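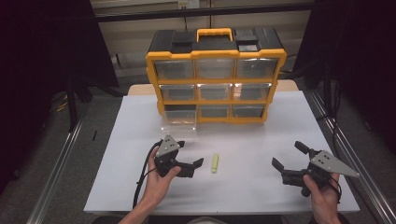

January
Posted by Tamošiūnaitė, Roltthorpe greenhouse maintenance

Zone 8 on the Jareron irrigation controller stops partway through its morning run and the controller shows a valve fault. The other zones run to the end. This ticket replaces the two short ones opened last month, which were closed after a restart and should not have been. Small parts for the job (splice connectors, fuses, washers) are assigned to the yellow and black organizer with the clear drawers, bottom row, left drawer. Please put leftovers back in that drawer and not in the toolbox. The toolbox goes out to the pump house and does not always come back.

Setup

Controller: Jareron, wall mounted in the potting shed, inside the door. Valves: Sallura, the plain electric type with the coil that screws on top. Supply is the 3000 gallon tank behind the long house, through the booster pump and the disc filter. Zone 8 is the propagation bench at the far end, so it has the longest wire run and the only underground splice we know of.

Symptom

Zone 8 starts normally. The valve opens, the misters come up to pressure, and at some point before the program is done the valve closes and the fault light comes on. Clearing the fault lets it start again. Sometimes the second run finishes. It has never failed to start from cold in the morning, which is why the restart looked like a fix both times.

Log

6:10 a.m. Watched the scheduled run. Zone 8 started on time and dropped out before the end. Fault message was "valve circuit, high current". Wrote it down this time. The earlier tickets only said "error".

6:25 a.m. Cleared the fault and started zone 8 by hand. It ran for a short while and stopped with the same message. Ran zone 7 by hand afterward for comparison, no fault.

6:50 a.m. Checked water supply anyway. Tank level fine, booster pump steady, filter gauge normal on both sides. The discs were rinsed in the fall and do not need it again yet. Nothing on the water side would cause a current fault, but the first ticket blamed the filter and I wanted that ruled out in writing.

7:15 a.m. Opened the controller. Terminals tight, no corrosion, no ants. There was an old mouse nest in the bottom of the cabinet, removed. No chewed insulation on anything I could follow by hand. The gap where the conduit enters has been packed with steel wool.

7:30 a.m. Swapped the zone 7 and zone 8 wires at the terminals. Ran station 7, which now feeds the zone 8 valve. It faulted. Ran station 8, feeding the zone 7 valve, and it completed. So the output on the controller is good and the trouble is out in the field, either the wire or the coil. Put the wires back where they belong.

7:45 a.m. Disconnected zone 8 at the controller and measured resistance between the station wire and common. Cold reading was 40 ohms, the same as zone 7. Reconnected, ran it until it faulted, disconnected and measured again right away. Reading was 9 ohms and climbed back slowly while I stood there. By the time I had finished my coffee it was normal.

That reading explains the two earlier closures. Anybody who measures this coil after it has had a rest will find nothing wrong with it.

8:20 a.m. Dug up the splice box by the corner post. Lid was cracked and the box was full of silt. The connectors themselves looked all right, but they were the dry kind with tape over them, so I cut them out and redid both with gel-filled ones. Ran zone 8. Faulted again, same message. The splice needed doing but it was not the cause.

9:05 a.m. At the valve. Cut the coil loose from the field wire and measured the field wire alone with the far end open. No leakage to common or to ground. Measured the coil alone, warm, and got the low reading. The coil is breaking down inside as it heats up.

9:30 a.m. No spare Sallura coil on the shelf. The parts sheet says there is one. The box with that part number on it holds a coil for the old valves, which has a different thread and will not seat. Corrected the sheet. As a stopgap, took the coil from the empty bench zone (nothing planted there until March) and put it on zone 8. Turned it down by hand only. The stem threads are soft and one has already been stripped with pliers.

9:50 a.m. Ran the full zone 8 program by hand with the borrowed coil. Completed. Ran it a second time directly after, so that everything was warm. Completed. Coil resistance measured hot straight after the second run was slightly above the cold reading, as it should be.

Next morning, 6:40 a.m. Scheduled run completed with no fault. Same result the two mornings after that.

Still open

– One new coil to be ordered for the empty bench zone. That station is set to off on the controller and there is a tag on it. Do not turn it back on until the coil is fitted. The bare ends are capped but the controller will still log a fault.

– Splice box lid. I put a flat stone over the cracked one. It needs a proper lid before anyone takes a cart down that path.

– The rain sensor is still bypassed from the summer. Not related to this fault. It should have its own ticket.

– The failed coil is in a bag marked BAD, tied to the valve manifold. It can be thrown out once the new one arrives and the part number has been checked against it.

If it comes back

Read the message on the controller before clearing it and copy it here word for word. If it says high current, measure the coil hot, within a minute of the fault. If it says open circuit, start with the new splices at the corner post, then the caps at the valve. Swapping two stations at the terminals takes a couple of minutes and should be done before any digging.

Please do not close this on a restart. Leave it open until the new coil is in and the empty bench zone has run a full program.

Status: waiting on part

Related tickets
Zone 8 error, cleared after restart (closed)
Zone 8 stopped again, filter suspected (closed)
Rain sensor bypassed at controller
Booster pump slow to prime after freeze
Old valve coils, which boxes can be thrown out
Potting shed door does not latch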